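Small Firms, Slow Money

In the first years of a company, the owner thinks mostly about selling. The question of when the customer pays comes later, and sometimes too late.

Kushwaha, a supplier of packing materials in Drallon, learned this with an order worth 2000 dollars. It was their largest order that spring. They bought the stock, delivered it in one week, and then waited 4 months for the money. During this time they could not accept two other orders, although both customers were ready to sign.

Today the company asks for half of the price before delivery. Some buyers complained at first. Most of them stayed.

At Studwood, a furniture workshop in Skeltwood, the problem was different. The owners sent their invoices only at the end of the month, when there was a quiet evening for it. Now each invoice goes out on the same day as the goods. It is a small change, but in August they paid every bill on time, for the first time since they opened.
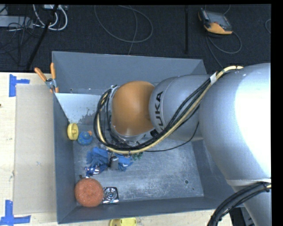

A KUKA robot arm over a gray bin.

Both firms give the same advice to new owners: write the payment date in the contract, in plain words, and call the customer one week before it. A friendly call is easier to make before the date than after it, and the customer also finds it easier to answer.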